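Unlow Resale Listings, data card

Asking and closing prices for condos in the Cleltmont district, gathered building by building. The table covers 850 listings in 14 buildings. It goes back to the first resales at Turnel and is refreshed every January.

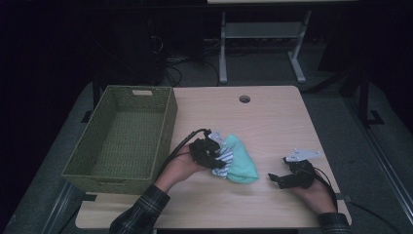
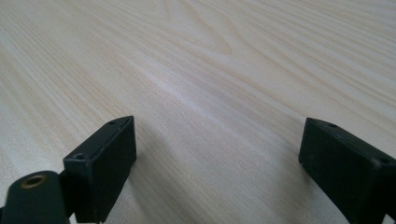
Fouad Haddad wrote after the last refresh that the closing prices at Turnel looked too high to him, and asked whether parking had been folded in. It had, for the units sold with a deeded space. Those rows now carry a "parking" flag, and the price per square foot is left as it was, so filter on the flag before comparing with other buildings.

What is in the table

One row per listing. A unit that was pulled and put back up within 35 days counts as the same listing, and the first asking price is kept. After that it gets a new row.

building - name as used by the homeowners association
floor - number on the elevator panel, so some buildings skip 13
sqft - interior only, from the listing sheet
ask_first, ask_last - in dollars
close - in dollars, blank if the unit didn't sell
dues - monthly, at the time of listing
parking - none, leased, deeded

Where it comes from

Asking prices come from listing sheets saved by hand. Closing prices come from county records. Viktória Csonka matched the two by unit number. At El-Sayed the unit numbers changed when the two lobbies were joined, and 4 rows there could not be matched. They are kept with a blank close and a note.

Known problems

Developer sales are left out. A new building shows nothing until its first owners start selling, and its early rows tend to be small units on low floors.

Credits at closing are not recorded. If a seller paid a year of dues to get the deal done, the close price won't show it.

Square footage on older sheets sometimes includes the balcony. We fixed the ones we caught - mostly corner units at El-Sayed.

Use

Free to use and repost with a link back. Please don't use single rows to value a single home. Send corrections to Sveva Piras with the building, the unit number and a copy of the listing sheet.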